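# Chapter 4: The Box You Can See Through

Every storage guide printed in the last twenty years makes the same promise. Put your things in clear containers and you will stop losing them. I have doubts, and I'd like you to have some too before you buy a dozen.

Consider what a clear container does on a white table. Its rim fades, its sides are little more than a faint line, and most of what you notice is whatever color happens to catch a corner. People reach for the lid and miss. They set a cup down on top of one.

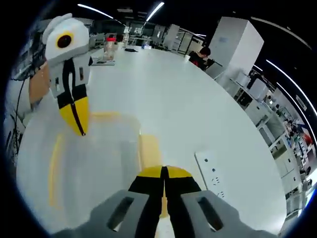
The usual evidence for clear storage comes from sellers. Detton's catalog says that see-through boxes cut searching time, and gives a figure of 68 percent with no word on who searched, or for what. When I asked, I was sent a second catalog.

My students at Subramaniam kept search diaries for a month, 437 entries in all. Clear boxes did well when they held one kind of thing. Filled with mixed cables, pens and tape, they did no better than a shoebox with a label - and the shoebox was free.

There is also the matter of shape. Tall boxes look tidy on a shelf, but you see only the layer pressed against the wall. The middle might as well be in a drawer.
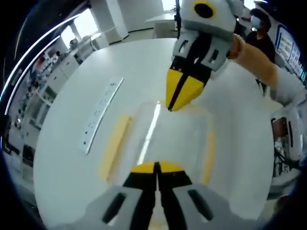
Bhavana D'Souza objects that a label goes out of date the day after you write it, while a clear wall never does, and that she would take a messy view over a neat lie. It's a fair complaint. I still want to know how often she relabels.

Before reading Section 4.1, pick one container at home and write down what you think is in it. Then open it.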